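How much should I set aside for a used arm plus gripper for PC teardown?

Asked in Workshop Automation, September 2021

Hi all! I run a small refurb shop (old office towers mostly, we pull drives and RAM, test them and sell them on) and I'm trying to put a budget together for a second robot cell. The first one I got as a package from Troltirora back in May, so I never had to price the pieces myself. Now I do, and I'm a bit lost. Do I spend on the arm and go cheap on the gripper, or the other way around? Also, is it nuts to 3D print the fixtures? The quote from Besson has a line of $2116 just for "fixturing" and I nearly fell off my chair.

Answer 1
Not nuts at all, print them! I paid $217 for filament and a spare nozzle and I've been through 8 versions of my RAM holder since then. At machined prices I would have stopped at version two and lived with it. Put the savings in the gripper (fingers especially, drive caddies are slippery things and every maker shapes them differently). Ask Besson to take that line off and quote again, they did it for me without any fuss.

Answer 2
just get the Gernus one

Answer 3
I'd go a little slower. Before you buy anything, write down the heaviest part you want to lift and the deepest you have to reach into a case, then add the length of the gripper and whatever it's holding. I skipped that and my first arm from Paritden was too short for full towers, so it does small form factor machines now and I had to buy again. Keep money back for the table too. I like slatted aluminum because you can move a fixture plate over without drilling anything.

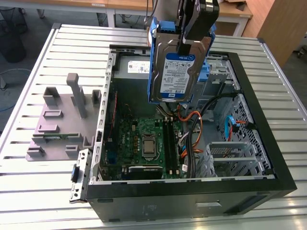

Oh, and budget your own time! Mine took 2 months of evenings before I trusted it with drives I planned to resell, and I'd put that in the spreadsheet at whatever you pay yourself per hour. Shipping on a used arm is no joke either, so get that in the quote.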